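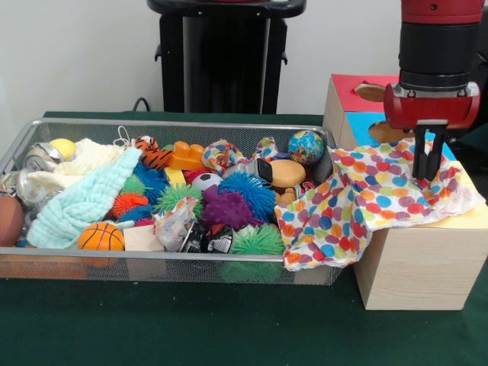

3.2 Collecting the clutter set

Most published grasping sets are gathered from tidy tables, and a model trained on them behaves like a guest who has only ever eaten in restaurants. We wanted examples in which objects lie on, under and through one another, so the Clerside station was given one deep pile and no instructions to keep it neat. Figure 4 shows a pick under way: the fingers have hold of a fold of the polka-dot cloth, a good part of which is still draped over the end of the basket. Under our labelling rules a pick of this kind counts as a hold and does not yet count as a removal. The difference caused more argument between the two annotators than anything else in the study.

Figure 4. A cloth pick at the Clerside station. The fingers hold one fold while the rest of the cloth lies across the basket and the wooden box.

Each example consists of the joint readings, the gripper opening, the video from the fixed camera and a short written label. The operator drives the arm by hand controller throughout. We tried a scripted version in January, in which the arm chose its own approach and a person merely approved it, and found that people will approve almost anything after lunch. Those runs were thrown away. The full set described here holds 3015 examples, of which 1000 were kept back for testing before any training was done.

Objects were chosen for the ways in which they misbehave. Spiky rubber balls give the fingers plenty to catch on, though seldom where the operator intended. Clear plastic bottles are hard for the camera to find and fold up when squeezed. Cloth has no proper shape at all, and a towel that looks like one object from above may be wrapped around several others. The plush tiger was added at the request of Thandeka Van der Merwe, who argued that a set without anything furry would not survive contact with a family home. Her point has since been borne out by the error tables, where soft toys sit just below cloth.

Between episodes the pile was stirred by hand and never arranged. This is harder to enforce than it sounds. Operators left alone with a pile begin to improve it, bringing the easy things to the top and turning handles outwards, and by the end of a session the robot is being served its objects like canapés. Reshma Mabaso therefore split the work so that the person stirring was not the person driving. Success on first attempt fell by 17 percentage points in the following week, which we took as good news.

Labels were written in the Mok tool by 2 annotators working apart. An episode was marked as a removal only if the object cleared the rim and touched nothing else in the pile; a hold that ended in a slip was kept and marked as such – failed examples are cheap to gather and we had a natural gift for them. Where the annotators disagreed, the episode went to a third reader at Hastton, whose decision was final and occasionally legible.

The same procedure was later repeated on the Truvton arm with a different operator. Results for that station are given separately in Section 5, as its fingers are wider and the two sets should not be pooled without care.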